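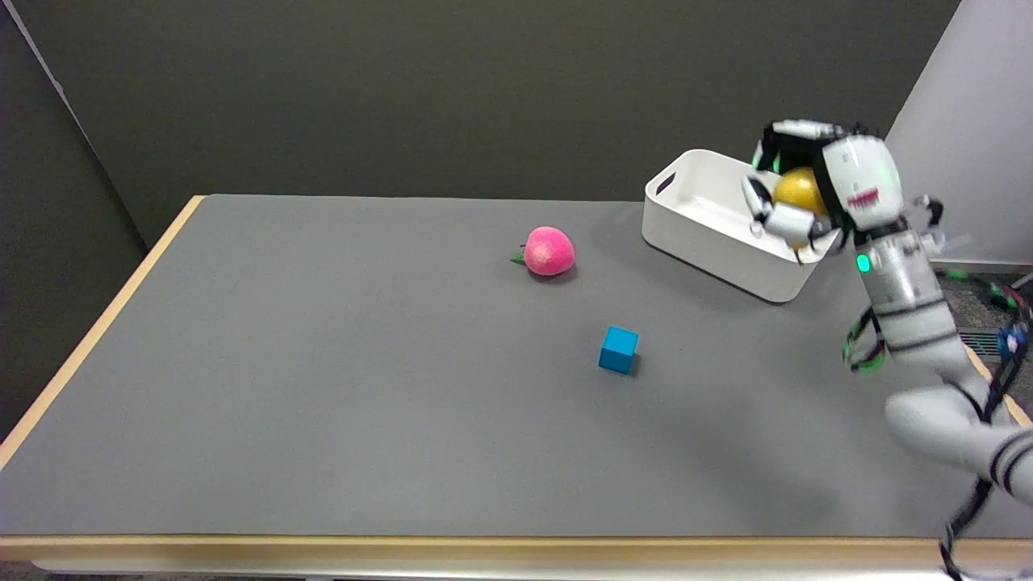 Home | Ask | Topics | Log in

How do you keep a small toy bin from turning into a junk bin?

Mallport_mom
We keep one white plastic bin on the table for little things – balls, blocks, pretend fruit – and by Tuesday it's full of pen caps and receipts. I have 2 kids and not much patience left! Any ideas?

cukemow7
Oh, I feel for you. We let ours hold up to 7 things, and whatever doesn't fit the count goes back to the bedroom. They grumbled at first, but now they love choosing – and I keep a separate dish for my own bits and pieces.

perić_home
get a lid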